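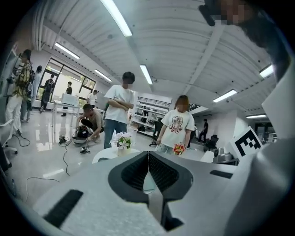 Nayeli Ospina wrote in to ask whether the Skerkard hand-held gripper can really be set up by one person in a single afternoon, or whether the Plundwood people were being hopeful when they put that on the order page. She had hers on the bench for a week before she dared open the bag of small parts.

Well, Nayeli, I think it can, and I have now done it twice, once badly and once pretty well, so let me walk you through the good way and point out where I went wrong the first time. I paid for my own kit, by the way, and it's the standard one with the rubber fingertips.

What you need

The Skerkard kit itself, the little hex driver that comes with it (it's in the lid, under the foam, and I looked for it far too long), a soft cloth, a laptop with the Magsi software installed, and a room with decent light. A big room is nicer than a small one. You'll want to walk about with the tool later on, and bumping into the furniture gets old quickly.

Step 1. Charge first

Plug the handle in before you do anything else. Mine took 155 minutes to go from flat to full, and you can do Steps 2 and 3 while you wait.

Step 2. Fit the fingertips

Each rubber tip slides onto its finger from the front and is held by one screw. Put both on loosely, squeeze the trigger until they meet, and look at the seam between them. It should be straight from top to bottom. If one tip sits higher, nudge it, squeeze again and have another look, and only then tighten up. I tightened mine first and looked afterward, and spent the rest of that evening picking up screws that came out of the jaws at a slant.

Don't lean on the driver. Snug is plenty, and the thread in the finger is softer than you'd guess.

Step 3. Clean the marker

Wipe the black-and-white marker with the dry cloth and leave it alone after that. Fingerprints on it gave me more trouble than anything else in the box. Please don't use window cleaner - I did, and the finish went cloudy in one corner.

Step 4. Connect to Magsi

Open Magsi, choose Add Tool, and hold the trigger down until the handle buzzes. The program will ask for the opening range. Close the jaws fully and press Set, then open them as far as they'll go and press Set again. If it complains that the range is too small, you most likely let the trigger creep while reaching for the mouse (I still do this), so just go back one screen and start over.

Step 5. Make a practice recording

Pick something easy, like a sponge or a roll of tape. Move slower than feels natural, close on the object, lift it, set it down, let go, and wait a breath before you stop the recording. Magsi gives each take a score, and anything it marks in green is fine to keep. My first batch was 40 takes and I threw out more of them than I'd like to say, mostly for rushing the letting-go part.

If people are working nearby, let them carry on. Do keep an eye out for cables on the floor, though, because with your attention on the jaws you won't be watching your feet.

Step 6. Save your settings

Go to File, then Save Tool, and give it a name you'll recognize in July. The settings are stored on the laptop and not in the handle, so a second laptop means doing Step 4 again.

Is it worth the money?

The kit was $703 when I ordered, and a spare set of fingertips added a bit more. I also tried the Esano clamp kit at $270, and it's a sweet little thing for a classroom, but the trigger is stiff and my hand ached after a short session. For regular recording I'd go with the Skerkard and not think twice. My one real grumble is the printed manual, which shows the older fingertips all the way through and skips Step 6 completely.

Nayeli, if your seam still isn't straight after a second try, write to Plundwood and ask for the thin washers. They sent mine free of charge, with a very nice note.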